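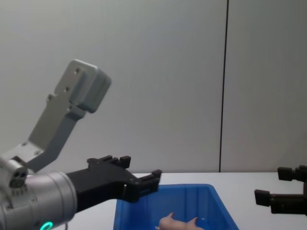

The Great Toy Sort, Part Two

2020-09-16

I gave myself all of August to deal with the toys, and I would like it noted that August had plenty of days in it. I used four.

The plan was bins. Every article I read in place of tidying said bins, so I ordered a set from Wastis, where they cost less than the shipping, and wrote out a system. Blue for animals. Red for anything with wheels. Clear for the small plastic parts that belong to something, somewhere, and will be needed the minute they go in the trash.

Blue now holds one pink pig.

This is harder than it sounds, because animals don't come labeled. Is a dinosaur an animal? Is a bear in a fireman's hat an animal or a fireman? I put the bear in with the vehicles on account of his job, took him out again, and he spent the night on the stairs, where I found him with my bare foot at 6 a.m. The pig raised no such questions. The pig is a pig. In he went, and I stopped for lunch feeling pretty good about things.

Then there are the blocks. The box says 1000 pieces and I believe every one of them is still in this house, mostly under the couch. I fished out a shoebox full with a yardstick, along with a library card, two dried-up markers and a grape I'd rather not discuss. The blocks have gone into an old Tanner suitcase with a broken zipper. It isn't in the system. It was just the nearest thing that would hold them.

I did manage to give some stuff away. One bag of puzzles, minus the one with the lighthouse, which I have been told is "still being done" and has been still being done since spring. I also had a go at the closet shelf and came down with a box of my own old marbles, so the household total went up.

Next up is the stuffed toys. I've ordered another 24 bins, which seemed reasonable at eleven at night. If anyone has a firm ruling on dinosaurs, the comments are open.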